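Unity, again

Another unity statement has gone round, this one out of the Stonlow conference, with 549 names under it. I read it twice on Thursday night and I still can't say what anyone who signed it has agreed to do.

It calls for "a common platform of the democratic left" in the region. Fine. I have been hearing about a common platform since I was handing out leaflets at the Plimport yards, and in that time the groups that would stand on it have split more often than they have met. The statement's explanation is that we were held back by sectarian habits. Maybe so. But a habit is an easy thing to blame. It lets everyone off from saying which disagreements were real and which side they were on.

Take the Mansour rent strike. Half of the people on that list argued that tenants should hold out for public ownership of the buildings. The other half told them to take the deal and live to fight the next one. Those two positions can't both have been right, and the statement deals with the whole business in one line about "rich and varied experiences of struggle." I was at some of those meetings. They were varied, I'll give it that.

Stanisława Ostrowski, who drafted the economic section, answered my questions by letter and at more length than I deserved. Her case is that a shared program comes out of shared work, and that asking for the arguments to be settled first is a way of making sure no work gets done. She points to the Vornex warehouse campaign, where members of 3 organizations that don't speak to each other signed up 158 workers between them. I take the point and I'm glad of the 158. I'd only add that the campaign had a plain demand, a known employer and a date by which it would be won or lost. The statement has none of those.

Then there is the question of numbers. The organizers want 1,000 signatures by November, and a founding meeting after that. Why 1,000? How many of the 549 belong to anything now, pay dues to it, or would turn up on a wet evening to stack chairs? I asked and was told the list doesn't record it. It seems an odd thing to leave out if you are trying to find out whether you have a movement or a mailing list.

I have not signed. Several readers have written to say that this is the usual sniping from the sidelines, and they may be right about my temper. But I would sign tomorrow if the thing said what it would do about the transit cuts, whether it would run candidates against sitting Democrats, and who gets to decide when the members disagree. Those are the questions that broke the last three attempts.

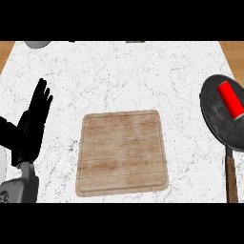 Ostrowski tells me a second draft is being written and that the part on elections will be "clearer." I've asked to see it before the founding meeting, and if she agrees I'll print that section in full in the next issue, with her reply to this one beside it.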